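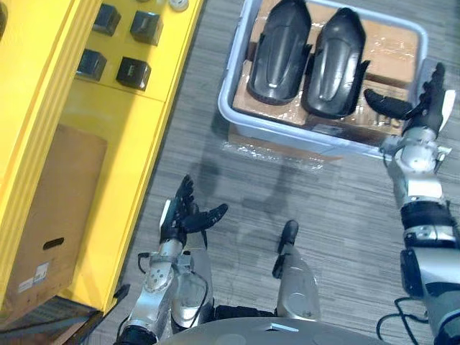

Tosix Workshop Club, Parts and Storage

Reading time: 4 min

The bin was the problem in October. Covers went in wherever there was room, and the glossy ones came out with hairline scratches along the rib. Verhoeven sells proper foam inserts for this, but they are sized for a deeper bin than ours.

The current arrangement is a flattened cardboard box left in its clear plastic wrap and laid on the floor of the gray bin. Shells go on top, side by side and parallel, rib up. Two per layer. A loose sheet of the same plastic hangs over the near edge and gets folded back across when the bin is full. The bin stays on the carpet beside the yellow cabinet, so nothing has to be lifted over the bench.

Before a part goes in, I check the edges. Tabs are the weak point on any molded housing. A short one is usually just how the mold was cut; one with a pale crease at the root has been bent and gets set aside. I found 4 creased ones in a batch of 88, all from the older Prostareo stock.

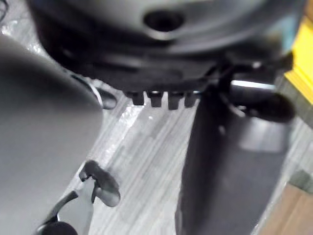

Row of four tabs on the lower edge of the rounded housing.

Sorting happens on the yellow table. The top is glossy and throws glare, which helps with surface defects if the part is stood upright and turned slowly. It also hides dust, so I wipe it down every 14 parts. Trays wait at the far right end. The lower shelf takes whatever doesn't belong on top, and I have stopped trying to keep that shelf tidy.

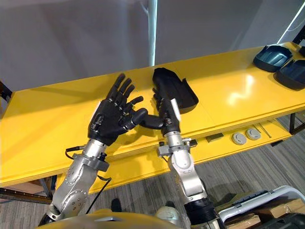 Black cover upright on the table, two blue-grey trays at the far end.

Still open: labels. Tape leaves residue on the matte parts and falls off the glossy ones. I'm going to try tie-on tags from Wetedari next.

2 comments

benchrat: Does the plastic wrap not stick to the gloss finish in summer? Mine did, left a haze.

millpond88: Paper tags with cotton string. Wire ones will scratch.

Contact | © Tosix Workshop Club | Back to top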